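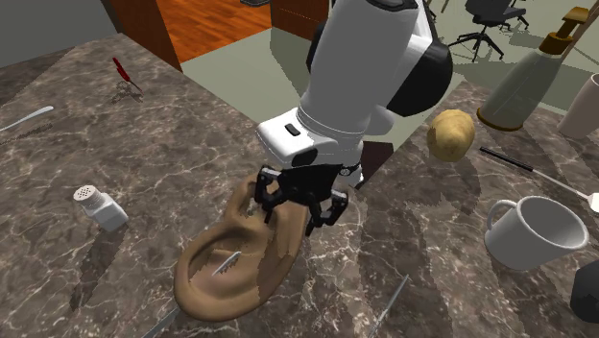
Speaker notes: Can a machine clear the counter yet?
Jumdale, October 29, 2019
Reading time: 4 minutes

Start with the chore. Clearing a kitchen counter takes me a couple of minutes, and I don't think about it while I do it. I know which things go in a drawer, which go in the sink, and which should stay where they are. A machine has to work all of that out. Point to the slide. This is a simulated counter, and the arm has its gripper closed on the rim of a big brown model of an ear. There's a potato over to the right, a mug, a salt shaker, a red feather, scissors, and more than one knife. Ask the room where the ear goes. Wait for answers. People usually disagree, and that is useful for the next part.

Part one: picking up

Most talks on home robots stop at picking up, so get through this quickly. Two fingers that open and close can handle a lot of shapes if they come in at the right angle. A mug gives you a rim and a handle. A potato gives you neither, and the lumps are different on every potato. A knife lying flat on stone is worse, because there is almost no room to get a finger under it.

Mention the feather. It weighs next to nothing, and a grip strong enough for a full bottle would crush the quill.

Numbers from our Veranura trial, May. We ran 3,000 pickups in simulation. 371 failed. Say the number and stop. Somebody will work out the percentage for you. The flat items made up the biggest share of the failures. Don't claim more than that, we did not break it down further before this talk.

Part two: putting away

Slower here. Picking up is graded by whether the thing left the counter. Putting away is graded by the person who lives there. In my kitchen the scissors go in the second drawer. In yours they may hang on a hook. The arm can't see that from looking at the scissors.

We tried a plain list, item on the left and place on the right. It worked until an item came up that wasn't on the list. Then we had a choice of leaving the item alone or asking. Testers put up with being asked 2 times in a session. After that they cleared the counter themselves.

Sharp things need their own rule. Blades go last, and the arm moves slower with one in its grip. That cost us time on every run and I would keep it anyway.

Part three: the shop floor

Short comparison, one minute. Gornenix runs a packing line with 13 kinds of part. Same kind of chore on paper: pick up, put in the right place. The difference is that the parts come in bins and the list is complete. The line works well enough that they kept it. If anyone asks about Bogdan, that was the earlier line, and it still had people doing the sorting by hand.

Where I come down

For a bin of known parts, yes, today. For a home counter, not yet. I would trust one to gather the mugs. I would not leave it alone with the knives.

Questions likely to come up: price (we don't sell one), real kitchens (next stage, no date set), wet surfaces (not tested).

Leave the slide up during questions.

This site uses cookies to remember your settings. Accept / Manage choices

Related
Why drawers are harder than shelves
Notes from the Gornenix packing line
What we count as a failed pickup
Folding towels: a slow start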